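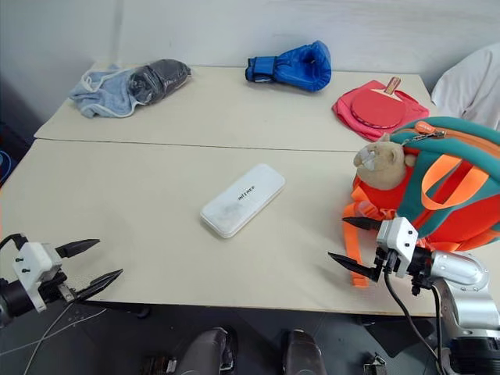 Preparing a Family Festival Meal at Home

Household Guidance – Kistonus Residents' Service
Updated 20/11/2018

Many households in our buildings cook a large meal for relatives once or twice a year, at midwinter, at the lunar new year, or on a date that belongs to one family alone. The advice on this page covers the kitchen work. Residents who wish to reserve the shared dining room on the ground floor should see the separate page on room bookings.

Before the day

Settle the date with all branches of the family before buying anything fresh. Where relatives work on the holiday, the meal may be held on the evening before, and dried goods can be bought well ahead in either case.

Read each recipe through to the end and write down which pots it requires. Most home kitchens run short of large pots before they run short of food. A soup pot, a steamer and a wide pan will serve for most menus, provided that the soup is finished and moved to a smaller container before steaming begins.

Clear one full shelf of the refrigerator on the previous night. Raw meat and fish should be kept on the lowest shelf in covered dishes.

Dried beans, mushrooms and dates

Red beans should be rinsed, picked over for stones and soaked overnight in plenty of cold water. Discard the soaking water. Sugar is added only when the beans are soft, as it slows the softening if it goes in early.

Dried mushrooms may be soaked in cold water in the refrigerator. The soaking liquid can be strained through a fine cloth and used as stock – the last spoonful, which holds the grit, should be thrown away.

Red dates should be pitted before they go into a soup that children will eat.

Glutinous rice balls

For a small family, place 300 g of glutinous rice flour in a bowl and add warm water a little at a time until the dough holds together and no longer sticks to the fingers. Flours differ in how much water they take, and the quantity on the packet should be treated as a guide.

If the dough cracks when rolled, pinch off a small piece, boil it until it floats, and knead it back into the rest. Keep the dough under a damp cloth while working.

Rolled balls may be frozen on a lightly floured tray and moved to a bag once hard. They are cooked straight from the freezer. Do not thaw them first, or they will lose their shape.

Cook the balls in plain water and transfer them to the sweet soup just before serving. Rice balls cooked in the soup itself make it cloudy and thick. Cut them into small pieces for young children and for older relatives who have difficulty swallowing, and see that someone sits with them while they eat.

Steaming fish

Bring the water to a full boil before the fish goes in. Raise the fish off the plate on 2 chopsticks or on lengths of scallion so that steam passes beneath it. Pour away the liquid that collects on the plate before adding soy sauce and hot oil. Dry the fish surface with paper towel before the oil is poured, and stand back from the plate.

Serving and leftovers

Cooked dishes should not stand at room temperature for more than 2 hours. Divide leftover soup and braised meat into shallow containers so that they cool quickly, label them with the date, and refrigerate. Reheat until steaming hot all the way through, and only once.

Rice balls left in soup overnight will swell and soften. Store them apart from the soup if any remain.

Pots with a burned sugar base should be filled with water and a spoonful of baking soda, simmered gently and left to cool before scrubbing. Cooking oil must not be poured down the sink. Let it cool, pour it into a jar with a lid and place it in the general waste.

Borrowing equipment

Residents of Dusta House and De Bruijn Court may borrow steamers, soup pots and folding stools from the service office in Room 23. Requests for the midwinter period are accepted from November. Items are to be returned clean and fully dry. Bamboo steamers should be rinsed in hot water without detergent and aired for a day before they are handed in.

Questions about borrowing may be addressed to Wiroj Saithong at the service office. Residents of Wemon Terrace should apply to their own building office, which keeps a separate list.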